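FOR IMMEDIATE RELEASE
Sep 4, 2025

Zarnis Brings Back the Table You Are Allowed to Ruin

Skirnden furniture maker reopens its repair bench, adds a solid wood range and drops the word "flawless" from its catalog

SKIRNDEN – Zarnis, the furniture workshop on Bickerstaff Road, today announced the Toder range, a line of dining and work tables sold with no promise whatsoever that they will stay looking the way they did in the showroom. The company expects them to get scratched. It has a drawer full of sandpaper and is at peace with this.

The Toder range comes in three lengths, all made from solid planks joined edge to edge and finished with oil. There is no gloss option. Customers who ask for one will be shown, politely, a sample board that was glossy in July and has since met a bag of keys.

The launch follows a survey of 755 Zarnis customers, who were asked what they disliked most about the table they already owned. Wobble came second. The clear winner was being afraid of it. Respondents described coasters under coasters, tablecloths over felt over plastic, and one dining room used only for storing the good chairs. Several wrote in the margin that they ate on the couch.

"We spent years telling people how to protect our tables, and they listened to us, which was a mistake on both sides," the company said in a statement. "A table that has to be protected from dinner has misunderstood the job."

Wood for the range is picked for soundness and left alone as far as color goes. Knots stay in. So do streaks, dark patches and the odd board that does not match its neighbors and has no plans to. In the past Zarnis sorted these boards out and used them for the undersides of things, where they were admired mainly by children and dogs. 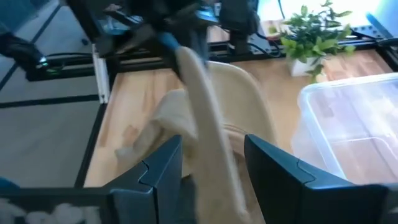
Pale tan planks with darker brown and reddish-brown patches. No two tops are alike.

Buyers may visit the workshop to choose their own top from the rack. The company asks that couples agree on a general direction before arriving, as the rack area is small and has only one door.

Each table in the range also comes with a place at the reopened repair bench. The bench closed when the workshop moved its finishing room, and the waiting list it left behind has been the subject of what Zarnis calls "steady correspondence." Under the new arrangement, owners can bring a table back once a year for seven years to have it sanded, oiled and tightened at no charge beyond the cost of getting it there. Rings, burns, dents and homework are all covered. Paint is covered too, although the staff would like a word about how it got there.

Tables bought from Zarnis before the launch can use the bench for a flat fee. Tables bought from somebody else can use it as well, for a slightly larger flat fee and a short silence.

The care leaflet has been rewritten to match. The previous edition ran to 17 pages and included a diagram for lifting a fruit bowl. The new one fits on a card. It says to wipe up spills, oil the top when it looks thirsty and keep it away from the radiator – the last point being the only one on which the company remains strict.

The Toder range is on display now at the Bickerstaff Road showroom in Skirnden and can be ordered at the counter. Visitors are welcome to put their cups down anywhere.

About Zarnis
Zarnis makes tables, benches and shelving in solid wood for homes and small offices. All pieces are built and finished in Skirnden. The company also made a rocking chair once and does not wish to discuss it.

Media contact
Press desk, Zarnis, Bickerstaff Road, Skirnden
Sample boards and product photographs are available on request. Please return the sample boards.

ENDS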